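Old Houses, New Additions: Building Onto What Is Already There

The house on the ridge above Prilstead had been added to twice before Hậu Ung bought it, and neither addition matched the other. One roof ran low over the kitchen. The other met the chimney at an angle that let in water every spring.

"I didn't want a third mistake," Ung says. "I wanted someone to look at the whole place first."

That job went to Wondimu Zeleke, a builder who works mostly on homes past their first 30 years. He spent two days in the crawl space and attic before drawing anything. The main floor joists were sound. The kitchen addition sat on a shallow footing that had moved, and Zeleke recommended taking it down to the slab and starting over.

Cost is usually where these talks get hard. Owners tend to budget for the new room and forget the wall where it joins the old house. Siding has to be matched or replaced, wiring has to be brought up to code, and the heating system may not reach the new space without more ductwork. Ung set money aside for all of it and still went over on the roof.

The plan they settled on, with drawings by the design office Alcaraz, keeps the front of the house as it was. The new kitchen and bedroom sit at the back, under one roof pitched to match the original. Zeleke's crew framed the walls in November and had the roof closed before heavy snow.

"You want the old part and the new part to settle together," Zeleke says. "Give the drywall a season before you fuss over small cracks."

Windows came from Skekemik, a local shop, and took longer than promised — the bedroom was boarded up for most of the winter. Ung lived in the front rooms and cooked on a hot plate.

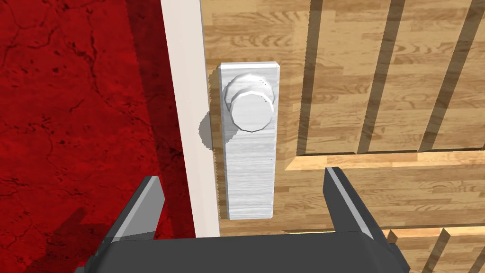 PRILSTEAD, Sep 18, 2026

The work is finished now except for the back steps. Ung moved into the new bedroom in early summer and says the floor is warmer than anywhere else in the house. The chimney has stayed dry.

Zeleke has started on another job down the road, a farmhouse that needs 100 feet of sill replaced before any addition can go up. He expects to pour footings there next spring.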